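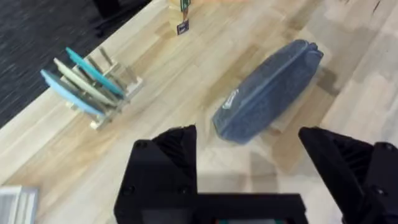

The dish rack is the last thing most people choose for a kitchen and one of the first things they use. It goes on a counter or a table, gets loaded every day, and stays there for years, usually until a peg snaps or the base turns gray. Plenty of homes have a dishwasher and a rack side by side. The rack gets the good knives, the big pan and whatever was needed again before the next cycle.

The design with upright pegs is an old one. A row of short dowels stands in a flat base, and plates go on edge in the gaps. Most of the surface of each plate is open to the air, and water runs down to the rim and drops off. Wire racks do the same job with bent steel, but dowels have come back in the last few years, mostly in small apartments where the rack is going to be in full view.

Colavska, a two-room workshop that makes kitchen goods, has sold a peg rack since September of last year. It built 736 of them in the first run. The early ones had pegs set too close together, and customers wrote in to say that soup plates would not fit next to each other. The spacing was opened up for the second run, and the pegs were made a little shorter so that a bowl could be tipped over them without wobbling.

Spacing is the thing to check before buying any rack. Bring a plate to the store if you can. A flat dinner plate needs very little room, but a plate with a deep well takes up nearly double, and stoneware is thicker than it looks. If two plates touch near the bottom, the spot where they meet will still be damp the next morning.

The angle matters too. A plate that leans slightly drains better than one standing straight up, and it is less likely to roll when the one beside it is lifted out. Some racks have a second row of pegs to hold the lean. On a single row, the plate rests against one peg and the edge of the base, and a heavy one can creep forward.

Then there is the question of where to put it. The counter next to the sink is the usual answer, but in kitchens with 22 inches of counter or less, that space is also where the food gets cut. A lot of people end up using the table. This works fine on a wood top as long as something catches the drips. A folded towel will do it, and so will a shallow tray. Wisness makes a tray with a raised lip that slides under most racks and can be emptied with one hand. Keep the rack back from the corner, where sleeves and bags catch on it.

Wood tables need some care under a rack. Standing water gets into the seams between boards first, and the finish there will go cloudy before the rest of the top shows any wear. Lift the rack once a day and wipe under it. Oil the table a couple of times a year, more often where the rack stands. A carpeted floor next to the table is one more argument for a tray.

The rack itself should be washed about as often as a cutting board, with hot water and a stiff brush. Work the bristles around the foot of each peg, where soap film collects. Let it dry upside down and away from a heater, which can split the base. If a peg comes loose, pull it, let the hole dry for 2 days, and glue it back in with a waterproof wood glue. Korko sells spare dowels in packs, though any hardware store will cut a length to size.

It also helps to empty the rack. Plates left standing all week turn into storage, and the clean ones end up splashed by the wet ones going in beside them. For a household that eats off the same 3 plates every night, leaving them in the rack is fine. Everyone else should clear it in the morning, before the first coffee cup goes in.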